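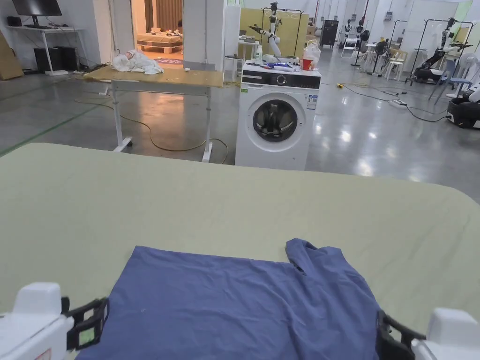 About Rokico

Rokico tests whether machines can do ordinary chores yet. Makers send us their arms, grippers and mobile robots, we give them laundry, dishes and light shop work, and we publish what got done and what didn't. We are based in Poltside and have a staff of 11.

The short answer in most cases is "not yet, but closer than last year." A machine that folds the same towel all morning may stop at a shirt with one sleeve turned inside out. Loading a washer goes fairly well. Sorting what comes out of it is slow, and anything with a hood or a collar is slower still. We time every job against a person doing it at a normal pace.

Our chore list has 200 tasks. Most come from homes and the rest from small workshops - bagging parts, wiping benches, restocking bins. A task counts as passed when the machine finishes it without help and the result is good enough that a person would leave it alone. Partial results are listed separately.

We started with 2 folding tables and a borrowed washer in the back of the Mahama building. The laundry tests are still the ones we get asked about most. Shop-floor testing came later, when Bollar, a local parts packer, asked if a robot could take over its late shift. It could do part of the work, and the full report is on our Results page.

We do not sell robots or take a share of sales. Makers pay a flat fee per test, and they see the results at the same time as everyone else.

Visits are by appointment. To send us a machine or suggest a chore, use the Contact page.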